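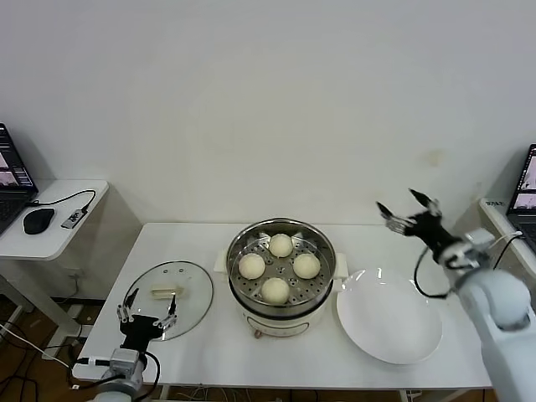

Four buns in the steamer basket, lid off to the left.

Descaling, and Other Chores We Put Off

Anything that boils water for a living will grow a crust. In Ollolthorpe the water is hard enough to chew, and my kettle went from new to geological in 3 months. If yours has started to sound like gravel, read on.

White vinegar is still the cheapest fix. Mix equal parts vinegar and water, enough to cover the scale, bring it just to a simmer, switch off and go do something else for half an hour. Pour it out, rinse, boil a pot of plain water, throw that away too. Open a window first unless you enjoy the smell of a pickle factory.

Citric acid does the same job without the smell. Two tablespoons to a quart of warm water. A small bag lasts me from May to Christmas.

Never put an electric base in the sink. Wipe it with a damp cloth, unplugged and cold, and keep water away from the socket end. I have met people who disagree with this, and they all own newer appliances than I do.

Perforated baskets want an old toothbrush – old, please, and retired from its former career. Scrub from both sides and stand the basket on its edge to dry.

Glass lids go cloudy from the same minerals. Lay a vinegar-soaked paper towel over the glass for ten minutes, then wash as usual. Skip the steel wool. The scratches outlive the stains.

Do all this every two months, or do what I do and wait until the tea has bits in it.

Next up: the toaster crumb tray, if I can find it.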